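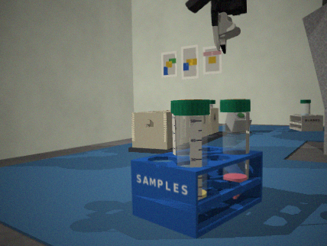 Ristari、検体ハンドリングセル「Tsakiris」の立ち上げ・保守手順書を改訂
シミュレーションモデルによる事前確認を標準工程に追加

株式会社Ristariは、検体チューブとプレートを扱う卓上型ロボットセル「Tsakiris」について、立ち上げおよび定期保守の手順書を改訂し、8月より既存ユーザーへの配布を開始する。改訂版では、実機の動作確認に先立ち、同じ寸法で作成したセルのシミュレーションモデル上で姿勢と干渉を確認する工程を標準とした。対象はPrakadcombe工場から出荷した全構成で、追加費用は発生しない。

改訂の背景

Tsakirisは、アーム先端の2指グリッパでチューブの把持、移載、整列を行う。最大到達距離は680 mmである。従来の手順では、据え付け後にラックとプレートの位置を実機で一つずつ教示し、最後に連続運転で確認していた。この方法では、ラックの向きが登録値からずれていた場合、把持に失敗するまで原因が表に出にくい。特に、奥に置いたラックへ移動する途中で、手前に立てたチューブのキャップと指先の間隔が不足する例が報告されていた。

Medholm技術センターで過去の保守記録を見直した結果、停止要因の多くは駆動部の故障に該当せず、作業台上の配置と登録値の不一致、および指先パッドの摩耗に分類された。改訂はこの二点を対象としている。

立ち上げ手順の変更点

1. 作業台の基準出し
青色の作業面をセル座標の基準面とする。ロボット台座の固定後、作業面の四隅で高さを測定し、登録値との差を記録する。差が許容値を超えた場合は台座の調整に戻る。ソフトウェア側のオフセットで吸収してはならない。

2. ラックの登録
「SAMPLES」ラックと「BLANKS」ラックは、表示面の向きを含めて個別に登録する。ラックは作業台の辺と平行でなくてもよいが、角度は必ず実測値を入力する。チューブを立てた状態での最高点はキャップ上面とし、退避高さはこの値を起点に設定する。チューブの目盛りを高さの基準に使用しないこと。

3. プレートの登録
円形の穴を持つプレートは、上面の三角マークで向きを確認し、穴の脇に印字された番号を登録番号と一致させる。複数のプレートを並べる場合、列が直線である必要はなく、それぞれの角度を独立に入力する。隣のプレートの値を複写した場合、外側の穴で位置ずれが大きくなる。

4. グリッパの原点確認
空荷で指を全開とし、開き量を読み取る。続いて全閉とし、左右のパッドが同時に接触することを確認する。片側が先に接触する場合は、指の取り付けねじを緩めて中心を合わせ直す。原点の再登録は、この調整が完了してから行う。

5. モデル上での干渉確認
手順1から4の値をシミュレーションモデルに読み込み、全登録点への接近と退避を実行する。確認する対象は指先だけではない。グリッパの黒い本体部は指より幅があるため、低い位置で作業台上の機器に接近する経路では、本体部の外形を含めて判定する。干渉が検出された経路は、中間点を追加して再計算する。

6. 実機での低速確認
モデルで合格した経路を実機の低速モードで実行する。異常がなければ連続500サイクルの運転に移行し、把持位置のずれ量を記録する。
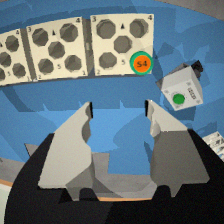 Nicanor Hinojosaは、プレートの角度を目視で合わせている現場では、この確認を省くと後の工程で必ず手戻りになると指摘する。さらに、モデルの値が正しくても実機のプレートが動いていれば意味がないため、固定状態の点検を登録作業と同じ日に済ませてほしいと述べている。

定期保守の変更点

指先内側の黒いパッドは、稼働400時間ごとの点検対象とした。旧手順書では「摩耗が見られた場合に交換」とのみ記載していたが、改訂版では点検時に厚さを測定し、左右の値をともに記録する。交換は必ず左右同時に行う。片側のみを交換すると閉じ位置の中心が移動し、手順4からのやり直しが必要になる。

パッド交換後の作業は次のとおり。

・接着面の残渣を除去し、乾燥を確認してから新しいパッドを貼付する
・指の開閉を空荷で繰り返し、パッド端部の浮きがないことを確認する
・原点を再登録する
・更新した値をモデルに反映し、プレート側の登録点から順に干渉確認を行う

作業面の清掃は従来どおり毎日とする。ラックやプレートを外して清掃した場合は、復帰後に角度を再測定する。作業面に残った影や汚れを位置の目印に用いることは認めない。

作業台上に操作ボタン付きの機器を置く場合は、ボタンの上方を経路禁止領域として登録する。ケーブルやコネクタが機器の背面から突き出す場合は、その部分も外形に含める。外形データがない機器については、突出部を含む直方体で代用してよい。

モデルデータの取り扱い

シミュレーションモデルは手順書に付属し、セルの制御ソフトウェアから直接読み込むことができる。ユーザーが追加したラックや機器の外形は別ファイルに保存され、モデル本体の更新時にも保持される。旧版の手順で立ち上げたセルでは、登録済みの教示点を書き出してモデルに読み込み、手順5のみを実施することで移行できる。ただし、ラックの角度が0度のまま登録されている場合は、実測をやり直す必要がある。

モデルは把持力、キャップの締め付け状態、内容物の挙動を再現しない。これらに関する判定は、実機の試験で行うこと。

配布について

改訂版手順書およびモデルデータは、Ristariの保守契約窓口から配布する。契約のないユーザーには、機体番号の確認後に手順書のみを提供する。Medholm技術センターでは、パッド交換と原点再登録の実技講習を8月から受け付ける。講習用のセルは出荷品と同じ構成である。

ホーム　製品情報　技術資料　保守・サポート　ニュース　会社案内　お問い合わせ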